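Tullamis voucher questions, answered by me

I run this little page from my kitchen table and the same questions land in my inbox every January, so I've put them all together (grab a cuppa!).

Do the codes work on everything?
Mostly, yes. The Tullamis homeware code covers towels, cushions, crockery and rugs. It won't touch the clearance shelf, and I've tried it more times than I'd like to admit.

Can I use two codes at once?
Only one code per basket, I'm afraid. You can still put a code on top of a sale price though, and that's how I got my Fultimdale throw down to £37. Very pleased with that one!

Is there a minimum spend?
For the ordinary code, no. The free delivery one needs a basket of over £50, and that's counted after the discount comes off, which catches a lot of people out.
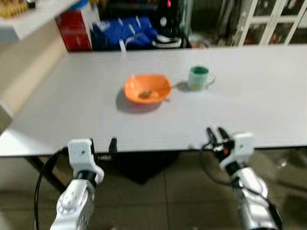
My code says "not recognised". What now?
Type it in by hand. Copying from an email often drags a space along with it, and the checkout is fussy about that. If it still sulks, try it in capitals. Plerkex codes are the exception, they want small letters (no idea why).

What are Vi points?
Vi is the loyalty scheme that Tullamis and Plerkex share. You get a £5 voucher at 749 points and a £10 one at 1156, and if you can hang on until 2000 you get £20 off, plus early access to the summer sale. I never manage to hang on.

Do points run out?
After a year of not buying anything, yes. One small order starts the clock again, even a pack of dishcloths.

Can I return something I bought with a code?
Of course, but you'll get back what you paid and the code won't be reissued. Fultimdale will sometimes send a new one if you ask nicely on their chat, which opens at 9am.

How do I tell you about a dead code?
Use the form at the bottom of the page. I check it most evenings after tea.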